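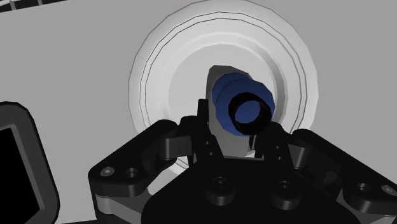 Simulation view of the gripper holding a part with a blue cylindrical end at a round white plate. Render: Menero

Operators on the sub-assembly line at Broltivton's Stenimby works will stop loading parts by hand on two of the line's five stations from June, under a plan the company set out to staff this week. The stations will be fitted with robot arms and two-finger grippers supplied by the automation firm Menero. The remaining three stations stay manual.

The company said no jobs would be lost as a direct result of the change. The operators now rostered on the two stations will move to cell supervision, inspection or the manual stations, depending on training and preference. Pay grades for those who move to supervision are still under discussion with the works union.

Broltivton makes valve and actuator assemblies for building services. The Stenimby site employs 436 people, of whom 159 work in assembly across two shifts. Loading at the two stations is done standing, with the operator lifting a part from a tray, turning it to the correct angle and placing it for the next operation. An internal review last year recorded almost 2,701 such movements per station per shift, and linked the work to a rise in wrist and shoulder complaints.

Most of the preparation so far has been done in software. Menero built a model of the station and has been running pick, turn and place sequences against it before any hardware is bolted down. Plain shapes stand in for some fixtures in the model, and surfaces are left without texture to keep run times short. The company said the approach let it try finger positions and approach angles without taking the line out of service.

Grip is the main technical point. The parts handled at Stenimby vary in body width, and several have a cylindrical section standing proud of the body. The fingers have to close on the body and leave the cylinder clear, as it carries a finished face that must not be marked. Under the present manual method, operators learn to do this by feel, usually within their first fortnight. In the simulated cell it has to be written down as a closing width, a force limit and an angle for each variant.

That has drawn the current operators into the work earlier than on previous projects at the site. Six of them spent part of the spring with Menero's engineers, going through the order in which they pick parts and what they do when one is lying the wrong way round. Their notes changed the sequence in two places. The original plan had the arm turning the part over the tray; the operators turn it after it has been lifted clear, which leaves more room for the fingers, and the model now does the same. The second change concerned parts that arrive slightly tilted, which the operators straighten before lifting.

The union said it welcomed the early involvement but had asked for two things in writing. The first is that figures logged by the cells will not be used to set the pace at the manual stations. The second is a minimum staffing level for supervision, so that one person is not left watching both cells through a whole shift. Broltivton said it had agreed to the first and was working on the second.

Under the draft rota, a supervisor will clear stoppages, refill trays and check a sample of finished placements. The company expects most stoppages to come from parts presented outside the range the gripper can reach. Each cell will be guarded, with an interlocked gate, and will stop when the gate is opened. Restart will need a person at the panel outside the guard.

Supervision training takes four days, with half of the time spent on the simulated cell. Trainees step through faults on screen, including a dropped part and a finger closing early, and then repeat the recovery steps at the real panel. The first group has completed the screen section. Feedback passed to the works union asked for larger text on the fault display and a clearer sound for a stoppage, as the present tone is close to the one used by the packing line.

Staff at Stenimby have some experience to compare it with. A palletising robot supplied by Ehlers was installed in dispatch several years ago and is still in use. The union said the lifting in dispatch had fallen as promised, but that the job left over was more isolated, with fewer people on the floor and long periods between tasks. It wants supervisors on the new cells to rotate to other work every two hours. The draft rota allows for rotation at the mid-shift break only.

Commissioning will be carried out on one station first, with the second to follow once the first has run for four weeks at the agreed rate. During that period the manual bench will be kept in place beside the cell so that loading can go back to hand work if needed. Broltivton has not given a rate for the cells, but said it did not expect them to be faster than an experienced operator in the first months – the aim at the start is an even flow across both shifts.

The three stations not included in the plan handle small batches, where set-up for each variant would take longer than the loading itself. The company said it had no current proposal to automate them, and that it would review the position after the first cells had been in service for a year.

A further staff briefing will be held in the canteen at 2pm on the day before installation starts, with a repeat at the change of shift for those on nights.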